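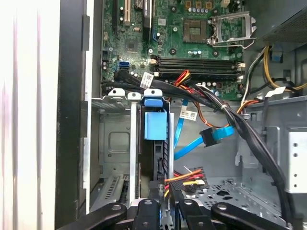
Would it not be cheaper to buy new machines and be done with it, one reader of our April report wrote back to ask, and could the next report say plainly what the money is buying?

We have tried to do so in this one. The short reply is that the grant is paying for bench time, memory, processors and drives, and that a finished tower from the Vellside workshop still costs us well under the price of a new one of the same ability. The longer reply takes up most of what follows.

Pukero desktop refurbishment, Vellside workshop
Progress report to Zistard
September 28, 2023

Machines received

The whole of the current stock came from Trindade, which cleared its old offices and let us have the towers without charge. We received 172 in all. They arrived on pallets over several deliveries, and getting them up from the loading bay and on to the racking took longer than planned. The goods lift was out of use for part of that time and we carried the last delivery up by hand.

Trindade had removed the drives before release, as agreed. It had also taken out memory and processors from many of the machines for its own use, which we had not fully understood when we put in the application. A good part of the stock therefore came to us as case, board and power supply only. With the side panel off, the processor socket is bare, the retention lever stands up and all the memory slots are empty. We budgeted on most machines needing a drive and a clean. In practice the parts list for a typical tower is a processor, a cooler, memory and a drive, and the work is slower to match.

We raised this with Trindade and were told that anything of the sort still in its stores would be sent on. One box of memory has come since. The processors have not.

What the work consists of

Each tower is logged on arrival, opened and looked over. The person at the bench checks the board for swollen capacitors, the socket for bent pins and the case for damage. Sockets are our main worry. A board that has lost its processor is easily spoiled if anything touches the contacts, and the towers travelled without socket covers. We have bought a bag of plastic covers and one now goes on at logging, to stay on until the processor is fitted.

After the first look the tower is cleaned, the power supply is tested on its own, and the parts are fitted. It is then left running a test overnight. Machines that pass are given an operating system, a label and a place on the outgoing shelf. Machines that fail go back to the bench once. If they fail again they are stripped for spares.

The order of fitting has changed during the period. We began by putting the memory in last. That meant reaching past the cooler, and in the smaller cases past the cables as well. Processor, memory, cooler, drive is the order now written on the wall card, and it has cut down on refits.

Labels on cables and boards are left where we find them. Several have a barcode that matches Trindade's own asset list and this has been useful when a machine's paperwork has gone astray. Labels on the outside of the case come off.

Equipment and the bench

Zistard's contribution to equipment was 3,000 pounds. It has been spent on two anti-static benches, lighting, hand tools, a power supply tester and the extraction unit for dust. There is a small amount left, which we would like to put towards thermal paste and cleaning supplies. We understand this counts as consumables and we would be glad of a line from Zistard to say whether it is allowed.

The benches have been a clear improvement on the trestle tables. They are the right height for standing work and have a proper earth point. The lighting has been less of a success. The lamps we chose are bright enough but throw a hard shadow from the power supply across the top of the board, just where the socket is. We have moved one of them to the far side and it is better, though still not good. A cheaper strip light would probably have done the job.

The extraction unit is noisy and we run it in one block in the morning so that people can hear one another for the rest of the day. Dust was worse than expected. The towers had evidently stood on carpet for years and the lower vents on a number of them were matted over. 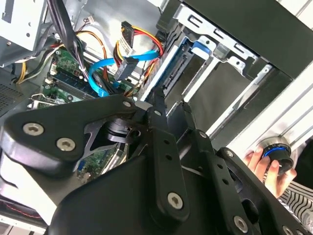 Memory has been the slowest part to source and the one that has decided how many machines we could finish in any month. We buy it second-hand, in mixed lots, and every module is tested before use. A fair share of each lot turns out to be the wrong type or faulty and goes back. Once the modules are in hand the fitting is quick, but it has to be checked by eye as well as by feel. A module can seem home at one end and be proud at the other, and the machine will then beep or do nothing. In the tower photographed just before this paragraph the memory is in its slot, with the yellow, orange and black power wires looping in towards the board from the side. Loose wiring of that kind is the next thing to deal with, as it can sag on to a fan once the case is stood upright. We tie it back to the case wall and keep it clear of the perforated vent so that air can get through.

Cable tidying was not in our original plan of work and we have now added it as a step. The original supplies have long leads, made to suit more than one size of case, and the spare length has to go somewhere. We use reusable ties. They cost a little more, but the next person to open the machine will not need to go at it with cutters.

Machines going out

Fewer towers have left the workshop than the application forecast for this stage. The reasons are those already given: more missing parts than we had allowed for, and slow supplies of memory. The outgoing shelf is now filling at a steady rate and we expect the second half of the grant period to look better than the first. We have not put a revised forecast in this report. We would rather send one when the next lot of processors has been tested and we know how many are good.

Those that have gone out have been placed with households in Vellside through the library's waiting list. Each goes with a screen, keyboard, mouse and a printed sheet on setting up. We ring every household after a fortnight. Most calls have been about passwords and wireless signal. A small number of machines have come back, in most cases with a drive lead that had worked loose on the journey. We now press every lead home again after the overnight test and carry the towers flat in the van, on blankets.

The sheet on setting up has been rewritten. The first one ran to several sides and people told us they had not read it. The new one is a single side with larger type, and the phone number is at the top.

Training

The two training places funded by the grant have been filled since April. Both trainees began with cleaning and logging and are now fitting parts and running tests on their own, with a check at the end. One has asked to spend more time on fault finding and will do so from next month. The other prefers the packing and delivery side and has taken over the van list.

We had planned a written test at the halfway point. We have dropped it and use the bench record instead, in which each trainee signs for every step on every machine. It shows more clearly who can do what, and it has also let us trace faults back to a step that was missed.

Difficulties

Storage remains tight. Towers waiting for parts take up the racking that should be free for finished ones, and a machine with its side off cannot be stacked. We now refit the side panel loosely with a single screw between stages. It adds a little time each time the case is opened but it has stopped parts and screws being knocked inside.

Scrap is the other difficulty. The recycler will only collect a full cage, and the cage stands in the corridor until it is full. The landlord has asked us to find another place for it. We are talking to the unit next door about sharing their yard.

Next steps

Before the next report we intend to finish logging the last of the Trindade stock, settle on one supplier for memory, replace the bench lamps and move the scrap cage. We will also send Zistard the revised forecast and a full list of parts bought, with receipts.

We ask Zistard to confirm the following: whether the balance of the equipment money may be used for consumables, and whether machines stripped for spares should be reported separately or included with scrap. At present we list them separately.

Anyone from Zistard who would like to see the workshop is welcome on any working day. Mornings are loud, so an afternoon is the better choice.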